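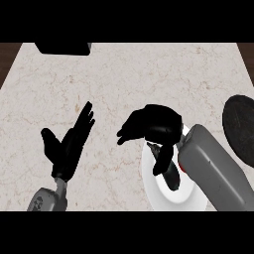 Shengli Cui has judged gymnastics for most of his adult life, and he says the hardest part of the job is still sitting down for six hours.

"You train for the first vault and the last vault to get the same eyes," he said. "By the afternoon session your back hurts and you want a sandwich. The kid on the runway doesn't care about that, and she shouldn't."

Cui is the new head of judging for the Estden regional federation, which oversees club competition in the men's and women's artistic programs. He took over in October from Yến Nghiêm, who had held the post through three rule cycles and now runs the federation's education courses. The two spoke together at the training hall in Gradden, during a break in a refresher course for vault and beam judges.

The federation has 3,715 registered gymnasts this season, and 1,810 of them compete at least once a year. It has about 200 judges to cover them, and Cui said that many of those are available for only one or two meets.

"On paper it looks fine," he said. "Then you get a month with meets in Holuda and Moya at the same time, and you are on the phone at ten at night asking somebody's sister if she kept her certification."

Nghiêm said the shortage is worst on the men's side, where pommel horse and rings panels are often one judge short. Most new judges are former gymnasts, and they tend to stop in their second year, when they move away for college or work.

"We lose them right when they are getting good," she said. "The first year they are scared of every coach in the building. The second year they relax and the scores get steady. Then they move."

One of Cui's first changes was to let gymnasts begin the course at 16 and work as shadow judges. They sit behind the panel, write their own scores, and go over them with a mentor after the rotation. Their marks do not count. Eleven clubs have sent people so far, and Cui wants every club that hosts a meet to send at least one.

He has also changed how inquiries are handled. Coaches may still question a difficulty score, but the answer now comes back in writing, with the skills listed in the order the panel credited them. Before, it was usually a short talk at the table.

"The talk was faster," Cui said. "But the coach went home and told the gymnast something a little different from what we said, and two weeks later we had the same argument."

Nghiêm was not in favor of the change at first. She said she worried that written answers would slow down the small meets, where one person may be the head judge on two events. At the Moya meet the last rotation finished 25 minutes late.

"I told him so," she said. "He fixed the form. It was two pages and now it is half a page. I can live with half a page."

They disagree on video review too. Cui would like to try it on vault at the regional final, using a single fixed camera. Nghiêm thinks the money should go to travel costs, so that judges from the smaller towns are not paying for their own gas. The federation board has asked both of them for figures before spring.

Cui competed for a club in Holuda until he tore a shoulder at 19. He took the judging course that winter, he said, mostly to stay in the gym with his friends. His first assignment was floor exercise in the youngest age group.

"A boy forgot his whole routine and did cartwheels until the time ran out," he said. "I had no idea what to write. The head judge leaned over and told me, 'Start with what he did.' I still say that to the new ones."

The refresher course continues with bars and rings next month. Clubs can register shadow judges through the Gradden office until the day before the first session.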